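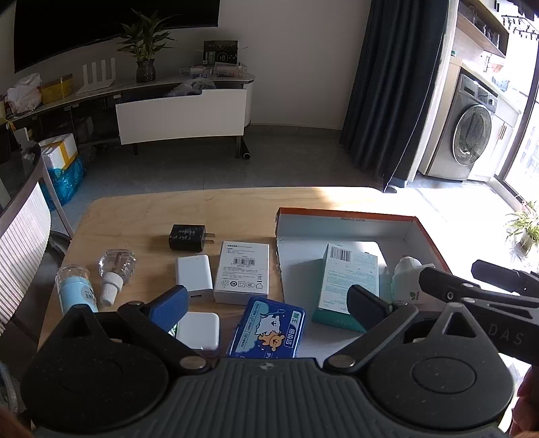 Chapter 6
Looking After a Hand-Held Gripper

I learned most of what's in this chapter by doing it wrong. The first gripper I was ever put in charge of had a sticky linkage, and I spent an entire evening reading up on the encoder before I thought to wiggle a finger with my own hand. It dragged. A bit of grit had worked its way into one joint, and a cotton swab would have fixed it before dinner!

So that's where we start, with our hands on the thing. By the end of Chapter 5 you had a working tool, a charged battery and a recording or two. Now we're going to keep it working, and I promise there's very little math until section 6.4.

6.1 What wears out

A hand-held gripper with two fingers is a simple machine. You squeeze, the linkage moves, the fingers close. There's no gearbox to strip and no arm to crash (you're the arm). But simple machines wear too, and this kind wears in a few places you can learn by heart.

The pads go first. Rubber picks up dust, hand lotion, tape glue and whatever else was on the last thing you grabbed. A shiny pad is a slippery pad. Wipe both of them with a damp cloth at the start of a session and let them dry in the air. I don't use strong solvents on rubber, ever, after I turned a good set of pads into something like old chewing gum.

The pivots come next. Every time the fingers close, the arms turn on their pins, and pins get loose. Hold the body still, pinch one fingertip and rock it gently from side to side, then do the same on the other. What you want is two fingers that feel alike. A little play that matches on both sides bothers me much less than a tight finger next to a floppy one.

Last comes the handle bracket, and people forget it all the time. It carries your whole grip for hours. If it shifts even slightly, your wrist will fix the angle for you without telling your brain, and you'll wonder why Monday's recordings don't line up with the older ones.

6.2 The kitchen-table check

We ran this routine all through the Polldale project, mostly in people's homes, so it needs no bench and hardly any tools. Good light helps a lot. Write your results in the log as you go. Mine for one tool starts on 29 Apr 2021 and I still look things up in it.

Power the tool off before you touch the linkage.
Wipe the pads and look at them from the side for nicks or lifted edges.
Open the fingers all the way, then close them slowly. Feel for drag.
Let go. They should open again on their own, smoothly.
Rock each fingertip and compare.
Try to twist the handle against the body. It shouldn't give.
Power on and read the width with the fingers fully open and then fully closed.

On the Odisau grippers we used, the fully open reading should come out at 90 millimeters. Yours may be different, so go by your own manual. If the reading is off but the fingers move well, redo the zero from Chapter 5 before you reach for a screwdriver.

Then pick up some real things! I like a mixed bunch of household stuff: a box with sharp corners, something round, something smooth, something with a lid. Lift each one, hold it, set it down. A pad that does fine on cardboard may let a smooth bottle slide, and I'd much rather learn that now than an hour into a recording.

6.3 How often?

I do the full check every 200 grasps when a tool is new, and I ease off once I trust it. Pads are harder to predict. My longest-lived pair at Polldale made it through more than 267 sessions, and the pair right after it was worn out by November of the same year. Same tool, same hands, same cleaning. I still can't explain it, so please don't change pads by the calendar alone. Look at them.

When you do change pads, change both. Press each new one down firmly and leave the tool alone for 30 minutes if your pads are glued on. Then check the closed reading again. New rubber is thicker than worn rubber, so the old zero is no good anymore.

Before you go on to section 6.4, take your own gripper through the check once and write down the open and closed readings. We'll need both of them for the first calculation.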